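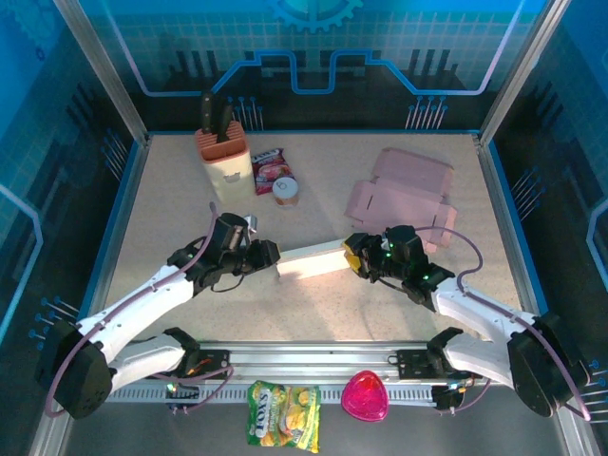
Knife block, snack bag, little jar, and the pink box lying flat at the right.

Thread: Small gift boxes, flat or folded?

crumbdrawer wrote:
I have 13 of these boxes for Sunday and one speckled counter to fold them on. The knife block stays in the back left corner, where it has lived since we moved in and where it will be found by archaeologists. My question is whether to fold the boxes now or keep them flat until the stuff is ready to go in. Flat, they slide under everything. Folded, they become furniture. My sister-in-law Kumiko says fold early. She also has a dining room.
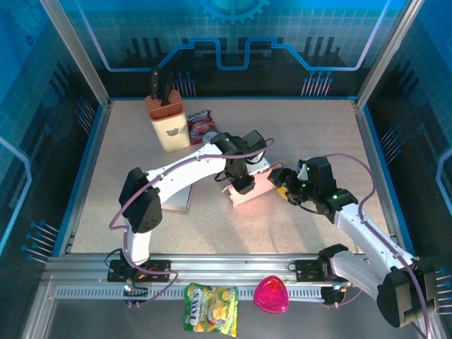
I did a trial run on a pink one and the tabs are fussier than I'd like. Left side, fine. Right side, a negotiation.

pantry_hound wrote:
Flat. Always flat. I folded 40 for a shower in May and lived among them for a week like a mouse in a shoe store.

Mitsuko Arai wrote:
Disagree. Fold them the night before and stack them on the fridge. If you leave it till the last minute you'll tear a flap, and then you're out a box and in a mood.

crumbdrawer wrote:
About the torn flap. One of mine already has a ragged end, with the corrugated part showing. 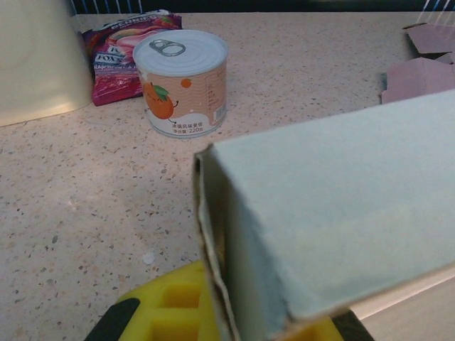 I was going to put it at the bottom of the pile and hand it to someone who doesn't look at the ends of things. My brother, probably.

pantry_hound wrote:
Put a sticker on it. A big one.

Mitsuko Arai wrote:
A sticker on corrugated fuzz lasts until the car. Trim it square with real scissors and tape it from the inside.

oldtwine wrote:
Are these the Kedico ones? I gave up on those and went to Volstead. Heavier board, and the tabs go where they're told.

crumbdrawer wrote:
Kedico, yes. They were on sale, and now I know why.

Mitsuko Arai wrote:
I've used Kedico for years with no trouble. Crease every line first, both directions, before you try a single tab.

crumbdrawer wrote:
Fine — creasing tonight, folding Saturday never. I'm keeping them flat and doing them as I fill them. Kumiko has been informed and is being very quiet.

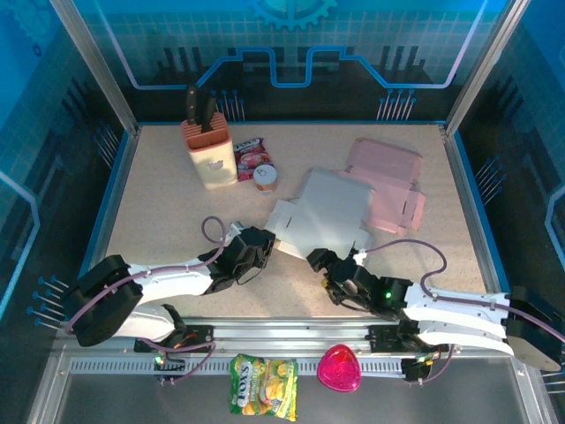 White one on top of the pink one, both still flat.

oldtwine wrote:
Report back on the tape.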